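Etch marks and dull patches on a polished marble worktop – repolish or replace?

Posted in Kitchens and Surfaces by Edith Apaza, 12/11/23

We moved into a house in Torasley in September and inherited a kitchen with a polished grey marble worktop. It has an orange vein in it that I like very much, so I would prefer to keep it. The previous owners left no paperwork, and I do not know when it was last sealed, if ever.

There are two separate problems. The first is a scatter of dull rings and spots near the hob end, which only show when I look along the surface towards the window. They feel smooth to the touch. The second is a darker patch next to the sink, the size of a saucer, which does not wipe off. It was there when we moved in.

I have tried washing-up liquid and hot water, then a general kitchen spray, then a paste of bicarbonate of soda left on overnight. The dark patch may be slightly lighter after the paste. The rings have not changed.

My questions are whether the rings can be polished out by hand, whether sealing would have prevented them, and whether I should seal before or after doing anything else. One local firm, Fullton, offered to regrind the whole top but would not quote without a visit.

Béla Hegyi
Reputation: long-standing member

The two faults have different causes and need different treatment.

The rings are etching. Marble is mostly calcium carbonate and reacts with acid. Lemon juice, vinegar, wine, tomato and most limescale removers will take the polish off in under a minute. What you see is a change in the surface finish, so no amount of cleaning will shift it. The test is the one you have already done: view it at a low angle against a light source. A sound polish gives an unbroken reflection, and an etched area scatters it.
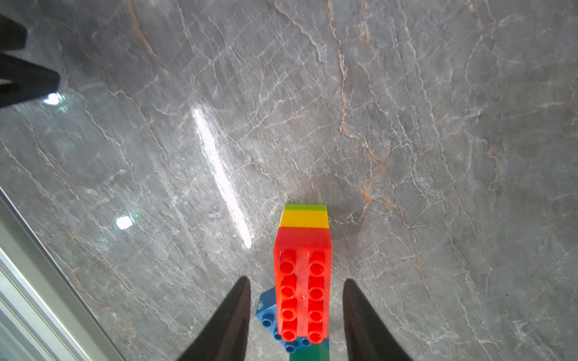

Light etching can be removed by hand with a marble polishing powder, normally a fine abrasive with a mild acid salt. Check that the tin says it is for marble, as the ones for granite will not work. Wet the area, put a teaspoon of powder on it, and rub with a damp white felt pad in small circles until you have a creamy slurry. Keep it wet. Rinse, dry and inspect. Repeat up to 3 times. If the mark is still visible after that, the etch is too deep for powder and you need diamond pads on a low-speed polisher, starting no coarser than 500 grit unless you can feel the edge of the mark with a fingernail.

Be careful near coloured veins. They are often a different mineral, frequently iron-bearing, and may be softer or slightly open. They can polish at a different rate from the surrounding stone, and a hard pad held in one place will leave a dip.

The dark patch is absorption, either water or oil. Dry the area and leave it uncovered for 4 days with the tap end kept dry. If it fades, it was water and you should look at the silicone around the sink. If it does not, treat it as oil: a poultice of plain white clay and acetone, as thick as a pound coin is wide, covered with cling film and taped down. Leave it for a day, take off the film, and let it dry fully before scraping it away with plastic. Open the window and turn off any gas flame first. Two or three rounds is normal for an old stain.

Sealing comes last. An impregnating sealer slows absorption. It does nothing against acid, so it would have helped with the patch and not with the rings.

Renato Salinas

just use a coaster and live with it. ours is covered in marks and after a while you stop seeing them. I did once use car polish on it and it looked great for a week

Ailsa Shearer

Agree with most of what Béla has written, with two additions.

Do the water test before you buy sealer. Put a few drops on a clean, dry part of the top, wait ten minutes and wipe. If the stone has darkened underneath, it wants sealing. If it has not, sealer will sit on the surface and dry to a smeary film which is tedious to remove. Test in several places, including across a vein.

Stop using the bicarbonate paste. It is not acidic, but it is slightly abrasive, and if you scrub with it you may haze the polish. The same goes for cream cleaners and the green side of a sponge. A neutral stone soap is enough for daily use. I use the Jellevov one, diluted.

On the firm: a full regrind in place is messy and I paid around 100 pounds a metre for mine, with the sink refitted on top of that. Ask whether they will repolish only the hob end. Some will not, as the join can show.

Edith Apaza

Thank you. The patch had faded by the third day of keeping it dry, so I am looking at the silicone. Polishing powder is on order.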